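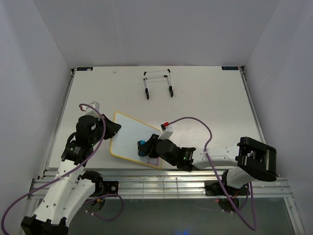
The small drawing board, with a few pinkish-red lines still to be dealt with

Kobe Coppens keeps his boards in the kitchen, in the gap between the bread bin and the wall, and when I arrived he had to move a bag of potatoes to get at them. He was very apologetic about the potatoes. He put the kettle on, wiped the table, wiped it again, and laid one of the boards down in front of me like somebody serving a plate of fish.

"Go on, draw something," he said. "Everyone's shy at first. My sister drew a line once and then said sorry to it."

I drew a house, which is what I always draw, and he looked at it kindly and handed me the eraser.

Kobe has been running drawing evenings in Stenwood since February, upstairs at the Lernano, a café that does a very good lentil soup and lets him have the long table once the suppers are cleared. He used to teach infants, and before that he sold carpets, and he talks about both jobs with the same fondness. The evenings are for grown-ups who haven't drawn since school. They pay 6 pounds, they get a cup of tea, and they get a wipe-clean board small enough to hold on their knees.

Why boards, I asked, when paper is so cheap?

"I started with paper! I bought 400 sheets of the nice stuff, thick, a bit creamy, and people were terrified of it. They'd sit there with the pencil in the air. One man folded his up and put it in his coat so I wouldn't see. Then I found a couple of old boards in a box from my teaching days and passed them round, and the whole table started chattering. You can make a mess on a board. You can make a mess and have it gone before your neighbour looks over."

Most of the creamy paper is still in his hall cupboard, if anybody would like it.

He has firm views on rubbing out, and once he had got on to the subject we stayed there through a second pot of tea. His advice is to start at the edge of the drawing and work inwards, with short strokes and hardly any weight behind them. "People scrub," he said, and he showed me scrubbing, with his elbow out and the sugar bowl rattling. "They go straight into the middle and they scrub, and all they've done is push the ink about. Then they've got a pink cloud where they used to have a horse."

Pink is a sore point. He finds red and pink markers the most stubborn of the lot, particularly if the drawing has been left overnight, and he has tried all sorts on them over the months: a damp flannel, an old sock, the inside of an orange (he doesn't recommend the orange). For a while he banned red altogether, but there were complaints from the people who like drawing buses, and he gave in.

The corners are the other trouble. Ink gathers along the border, where a square block doesn't sit flat, so he turns the board a little and brings the edge of the block down along it. He did this for me with my house, chimney last. I was sorrier to see it go than I'd expected, and I said so.

"Ah, well, that happens," he said, very pleased. "There's a woman called Mrs Kermani who comes every week and draws her garden. Every week, the same garden, and every week she rubs it out herself and won't let me help. I did ask if she wanted to take a photograph. She said no thank you, she had the garden."

The group has settled at 24 people, and he would rather find a second evening than a bigger table. He is also thinking about a Saturday morning for families, if the café will have him, though he worries about the noise and about the soup.

I asked whether he draws much himself. He went a bit red and took a board from the pile, and there on it was a rather lovely teapot, done in blue, with the lid slightly crooked.

"That's been there since Sunday," he said. "I keep meaning to wipe it off."

The drawing evenings carry on through the summer, and new people can just turn up. Kobe says to wear sleeves you don't mind about.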